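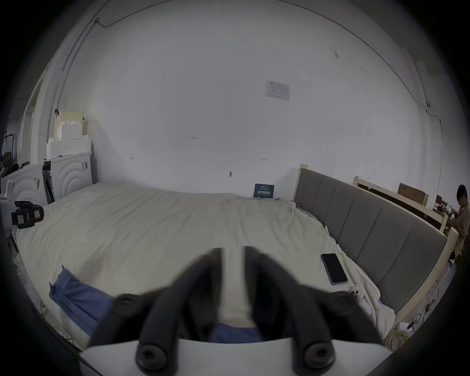

Minutes of the monthly meeting, Nikholm House residents and helpers
Held in the ground floor sitting room, 11 February 2026

Heloísa Lopes was in the chair and Sibusiso Molefe took the notes, which is why they run on a bit, for which he asks your patience as usual. There was a very good turnout for such a wet evening, and the banana bread was gone before we reached item two.

Minutes of the last meeting
Agreed, with one correction. The kettle in the upstairs kitchen was replaced and not repaired. Thank you to Sibusiso for bringing the old one down to be recycled.

Matters arising
The hall light is now on its timer and everybody seems happy with it. The back gate still sticks. Heloísa has written to the landlord's office twice and will telephone on Monday if there is no reply.

Guest bedrooms
This took up most of the evening, and rightly so, as we have all been putting it off since before the holidays.

Heloísa began by saying how pleased she was with the gray headboard. It was a long discussion last fall, some of you will remember, between the plain wood and the padded one with the stitched channels, and she feels the padded one in its light wood surround has made the bed look like somewhere a tired visitor would want to sit up and read. Several people agreed warmly. One person still prefers the plain wood and asked for that to be written down, so it is.

The second light wood bed frame was talked over next. At present it stands by the first one and has turned into a place to put things, cardboard box included. We would like it to be a bed again. It was agreed that the frame goes to the small room at the end of the landing, once the small room has been painted, and that anything resting on it should be sorted before then and not simply carried along with it. Sibusiso offered to go through the box with whoever would like to keep him company. Anything unclaimed after two weeks goes to the Menzies thrift store, who have always been so kind to us.

A mattress for the second frame was priced at two shops. Nemedetti quoted $355 with delivery, and Mavska quoted $244 if we collect it ourselves. After some friendly back and forth about whose car might possibly hold a mattress, we settled on Nemedetti. Heloísa to order.

Bedding. The off-white duvet is lovely and warm but it does rumple the minute anybody looks at it, and we had a nice long talk about whether a bedspread would help. No decision. It was agreed in the meantime that whoever has been using the room last will shake the duvet out, lay it flat, and fold any loose cloths or clothes instead of leaving them in a heap on top. Phones and other little bits and pieces should come off the bed too, please. A bedside table was suggested and met with general approval, so Sibusiso will look in the storeroom for the round one.

Cables. The white power strip and the yellow-green cables on the floor beside the bed are in a tangle, and this was felt to be the one thing that really should not wait. Heloísa will bring cable ties. The strip is to be moved in against the wall, where a visitor getting up in the night won't catch a foot on it.

The wall. The printed notice with the table on it will stay up for now. There was a feeling that such a big white wall could do with something more cheerful as well, and anybody with a picture they would like to lend should speak to Heloísa. The small dark blue sign can stay where it is until the room has been painted too.

Money
The house fund stood at $920 before the meeting. Paint and brushes for the small room are expected to come to roughly $210, and with the mattress on top of that we will still have $355 in hand. Approved with no objections.

Any other business
The soup evening was a great success and will be held again before the end of the month. Could the owner of the large blue casserole dish please collect it from the kitchen.

Next meeting to be arranged by Heloísa, who closed the evening a little after nine and thanked everyone for coming out in the rain.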